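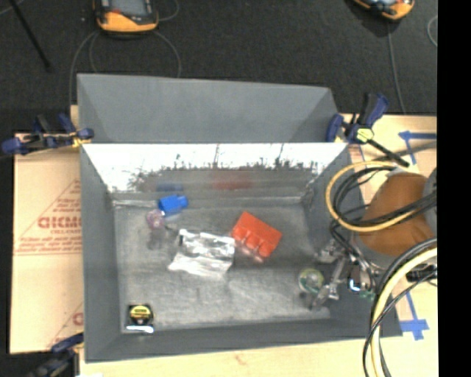
Workroom notebook > Early years > Number play

Jan 29, 2018: Bottle top number snakes, second go

Right, writing this up while the kettle's on, because last time I left it until the weekend and couldn't remember which version had worked.

The idea (pinched from Intan Hidayat, who used to run something similar at the Whitlock playgroup) is a long cardboard snake with circles drawn along its back and a tub of milk bottle tops to cover them. Kids roll a die, count out that many tops, fill up the snake. Lovely and simple! My first version was far too long. Thirty circles is nothing to a grown-up and an absolute marathon to a three-year-old, and I had two littlies wander off to the play dough before they'd got past the neck.

Changes this time:

- Short snakes, ten circles each, four different colours so everyone has their own and there's no squabbling over the green one. (There was still squabbling over the green one.)
- Dots on the die only go up to three. I covered the other faces with stickers and drew on 1, 2, 3 again in texta. Stickers started peeling by morning tea, so next time paint a wooden cube and be done with it.
- Circles traced from an actual bottle top plus a bit of wriggle room. The old ones were too snug and the tops kept overlapping, which made the counting go haywire.

We now own 680 bottle tops, by the way. I know that because the Bruvcombe mums sent them in bags with the number written on the outside, and I added up the bags. All washed, all through a hot rinse again here just in case. Anything small enough to be a choking worry has gone in the recycling, so it's milk and juice lids only, and an adult at the table the whole time.

How it went: really well with the older group. They got the hang of touching each top as they said the number, and a few started telling me how many more they needed before the tail was full, without being asked! That's the bit I was hoping for. The younger ones mostly liked tipping the tub out. Fair enough. I let them post the tops through a slot in a shoebox lid and we counted together as they dropped, and it kept them going for nearly 30 minutes.

Things to try:

- Numerals on the tops, matched to numerals on the snake. I wrote a set with the Stondano paint pens and the 6 and 9 need a line underneath, obviously, which I forgot.
- Two snakes side by side, who has more? Save for the four-year-olds.
- A caterpillar version for April when we do minibeasts.
- Laminate or not? The cardboard went soft at the edges. Clokport sell a clear contact that might do, will check the price.

Snakes are in the flat drawer, tops in the ice cream tubs on the second shelf. Please put the lids back on.

Comments

Jodie M: Did this at home with pasta sauce lids and a huge snake on butcher's paper, my daughter loved it. Took over the whole lounge room though.

Pres: What do you use to get the milk smell out? Ours still pong after two washes.

Intan: Bicarb and a long soak, Pres! And I want my green snake back.

Back to top | Contact the workroom | © Number Play Notebook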